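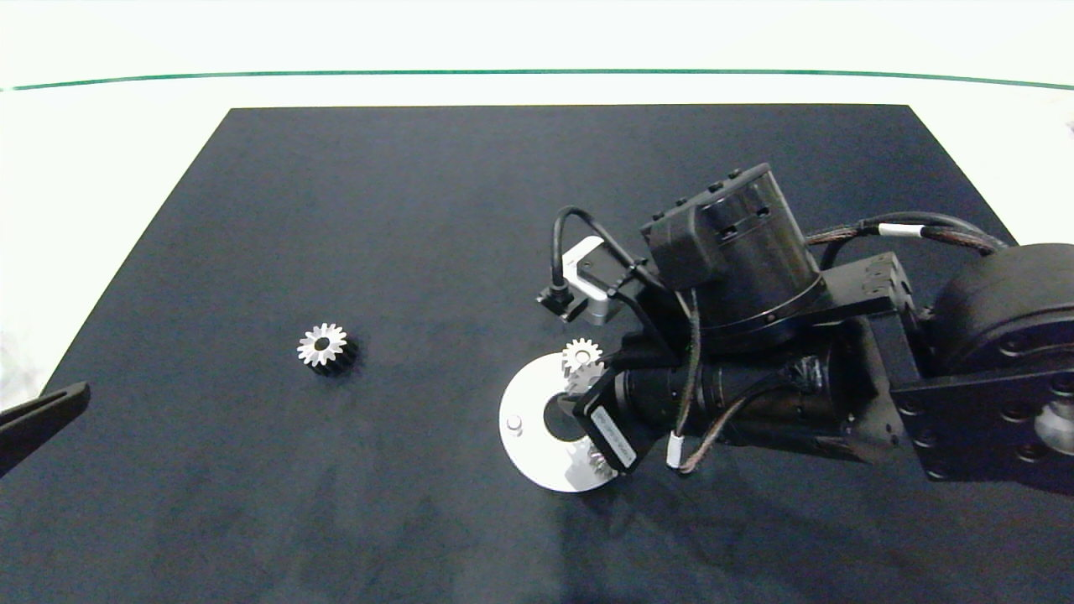 Gear placement, part 3: the wrist camera stays

April 24, 2026
By Rui Prata
3 min read

The cable on the right arm is rerouted and no longer snags at full wrist rotation. It runs over the top now, with enough slack for the last joint. I lost two evenings to that and have nothing clever to report about it.

The task has not changed since September. Pick a spur gear off the mat, bring it over the white disk, lower it onto the peg. The peg is the hard part. A gear that arrives slightly tilted binds before it seats, and the position controller keeps pushing until the current limit trips.

Changes this week:

Approach height raised to 16 mm. Lower than that, the gear already in place gets clipped on the way in.

Descent split into 2 stages, fast then slow, with a small spiral search in the slow stage. The spiral radius is still a guess.

Exposure on the wrist camera locked. Auto exposure washed out the gear tops – the teeth are bright and everything under them is nearly black, so edge detection found half a gear and called it done.

The dark mat helps with segmentation but not with shadows. The arm throws a soft one over part of the work area, and the threshold has to be set with the arm in position.

The log stands at 502 attempts. I will post the failure breakdown once I have relabeled the early runs, where I filed "dropped" and "missed" under the same code.

Next is tooth meshing, which needs a wrist twist during descent. The Divau driver does not expose torque at a useful rate, so that may wait.

Comments

Refilwe Dlamini: Have you tried starting the spiral off center on purpose? Ours at Kimness converged faster that way.

Rui Prata: No. Will try it with the slow stage only.

Tshabalala: What filament is the disk?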